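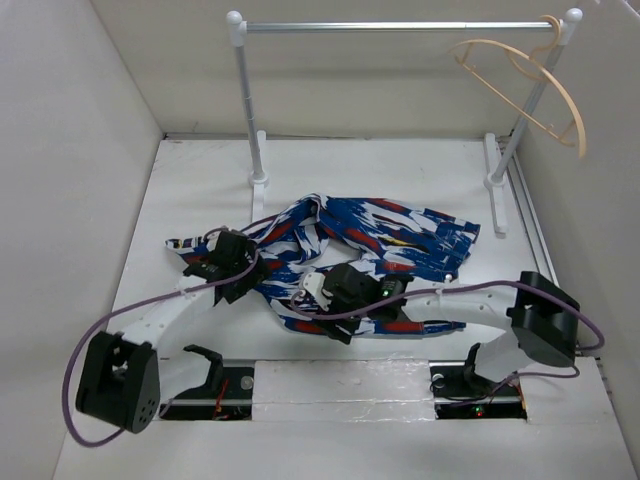
Can a two-arm rig built in a shared workshop fold your laundry for you?
Not on any schedule a person with a full hamper would accept. Ask again in June.

The Kuker build, Wed 10 May
Words and gallery by Horațiu Căpraru

I joined this build as the doubter and I still am one. The plan says two arms take a garment off the floor panel and get it onto a hanger on the little rack at the back. The parts list came to 3,562 in our shop credits, which would buy plenty of hangers.

Both arms are in play at this point, each with its gripper down on the fabric. Blue, white and red print, all twisted up, and the tan hanger still bare on the bar. I picked a busy pattern on purpose. Plain towels flatter everyone.

Getting hold of cloth is the part people like to clap for. I don't. A pinch at one point tells you very little about where the sleeves are, and the rest of the garment goes wherever it wants.

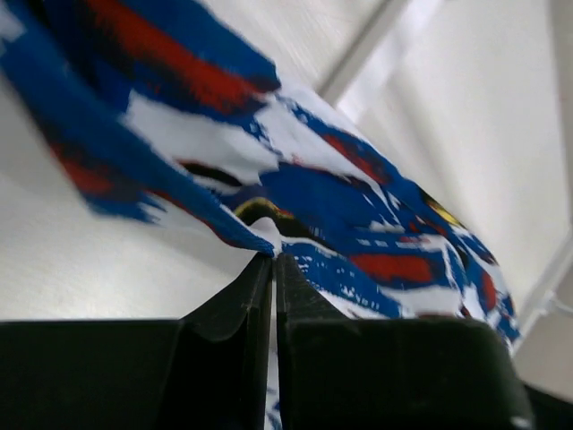
My other complaint is the fingertips. They come to a narrow point, fine for a single fold, less fine when the fabric bunches up beside them. Blackburn wants wider tips for the next version. I'd sooner see seven hangings in a row with the ones we have, and then seven more with a different shirt. Fourteen, no restarts, and I'll buy the coffee.

Next gallery goes up after the cable rerouting.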